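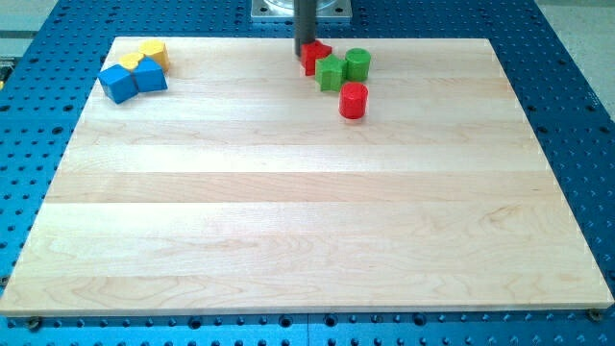

Seguridad en el aula y el taller > Listas de verificación
Buscar en el sitio… Buscar
Compartido 19 veces · 5 comentarios

Lista de inspección: tablero de arce y bloques de formas sobre mesa metálica perforada

Centro: Ulloa, sala de actividades
Revisión: junio
Inspección: Olga Riquelme
Comentarios de uso: Leonardo Barbieri
Estado general: APTO CON OBSERVACIONES

Alcance. La lista cubre el tablero encolado, los bloques pintados (cubos azules, piezas amarillas, estrella roja y demás colores del juego) y la mesa azul de apoyo. Las estanterías y el cajón de repuestos se revisan con otra hoja. Marcar C (conforme), O (observación) o N (no conforme). Una sola N retira el elemento hasta nueva revisión.

1. MESA DE APOYO

1.1 Nivelación. Sin balanceo al presionar las cuatro esquinas. C
1.2 Bordes de las perforaciones. Pasar un paño de algodón en dos direcciones; no debe engancharse. C
1.3 Pintura. Sin desconchados con metal vivo. O
Comentario: una marca en el canto posterior, ya lijada. Falta retocar.
1.4 Tornillería de las placas fijadas a la mesa. Apretada, sin cabezas salientes. C
1.5 Objetos pequeños bajo la chapa. Retirar lo que haya caído por los agujeros. C

2. TABLERO DE ARCE

2.1 Juntas encoladas. Recorrer cada junta entre listones con la uña y luego con galga. Apertura admitida: ninguna. C
2.2 Planitud. Regla metálica de 500 mm en ambas diagonales. O
Comentario: ligera flecha en sentido transversal, dentro de lo admitido. Repetir la medida cuando baje la humedad de la sala.
2.3 Canto frontal. Sin astillas ni aristas vivas. C
2.4 Acabado. Sin zonas pegajosas ni restos de cinta. C
Comentario: las diferencias de tono entre listones (crema, tostado claro, algo rosado) son propias de la madera y no se anotan como mancha. En la revisión anterior se apuntaron dos por error.
2.5 Apoyo sobre la mesa. Asentado en toda su superficie, sin vuelo por el lado de trabajo. C
2.6 Etiqueta de inventario. Tablero 239, legible en la cara inferior. C

3. BLOQUES

3.1 Pintura. Superficie lisa y continua; rechazar piezas con ampollas o descamación. C
3.2 Cubos azules. Aristas romas al tacto en todo el contorno. C
3.3 Piezas amarillas. En la de contorno lobulado, revisar los entrantes – es donde se acumula suciedad. O
Comentario: restos de polvo en dos entrantes. Cepillo de cerda blanda y paño húmedo bien escurrido.
3.4 Estrella roja. Comprobar cada punta por separado. Sin fisuras en la base de los brazos. C
3.5 Tamaño mínimo. Todas las piezas pasan el ensayo con el cilindro de piezas pequeñas. C
3.6 Olor. Sin olor a disolvente tras una noche en caja cerrada. C

4. DISPOSICIÓN AL INICIO DE LA ACTIVIDAD

4.1 Bloques agrupados junto al borde más alejado del usuario. La parte delantera del tablero queda despejada. C
4.2 Ninguna pieza en voladizo. C
4.3 Piezas apoyadas directamente en la madera, sin apilar. C
4.4 Iluminación sin deslumbramiento sobre las caras superiores pintadas. O
Comentario: a las 16:00 entra sol lateral. Bajar el estor.

5. ACCIONES PENDIENTES

– Retoque de pintura en el canto posterior de la mesa. Responsable: Barbieri.
– Limpieza de las piezas lobuladas. Responsable: Riquelme.
– Nueva medida de planitud del tablero 239.

COMENTARIOS (5)

Eulalia Domínguez
En 2.1, ¿qué espesor de galga usáis? La nuestra entra en juntas que a la uña parecen cerradas.

Olga Riquelme
0,05 mm. Si entra, se marca N aunque no se aprecie a la vista.

Oona Karppinen
Para 3.3 el paño húmedo nos levantó el brillo en un juego Bivov. Ahora solo cepillo en seco.

Leonardo Barbieri
Anotado. Probaré primero en una pieza de repuesto.

Yamila Domínguez
Falta un punto para la base antideslizante entre tablero y mesa. Sobre chapa perforada el arce patina con poco empuje.

Categoría: Madera y material de juego
Compartir · Imprimir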